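Nirnden refurbishment, second progress report to the Ghoneim fund
April 20, 2023

The counter at Nirnden is in and people are using it. That much I can report without crossing my fingers. Of the 1,000 pounds released in January, 618 went on the grey marble top and 225 on the floral wallpaper behind it.

I was against the wallpaper and still am. Brulia promised that teal and big bright flowers would "draw visitors over to the counter", and I have yet to see a single figure to back that up. It does hide the old plaster.
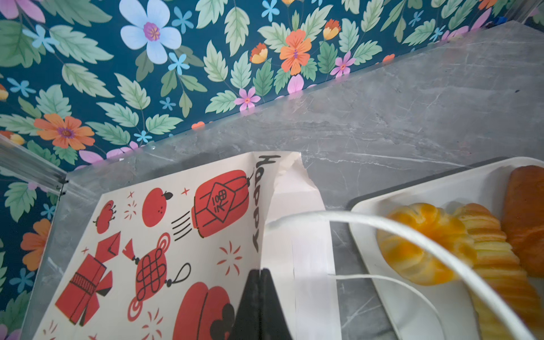

The gift bag idea is harder to judge. Vilgot Sundqvist wants paper bags for each festival, starting with the Lunar New Year design with the red lanterns. They are cheerful enough, but a bag with "Happy" on it has a short season, and I would like plain ones costed before we order more.

Vestomer has quoted twice for the shelving and the 2 quotes don't agree. I have asked them to explain the gap in writing. Until they do, I don't recommend releasing the next payment.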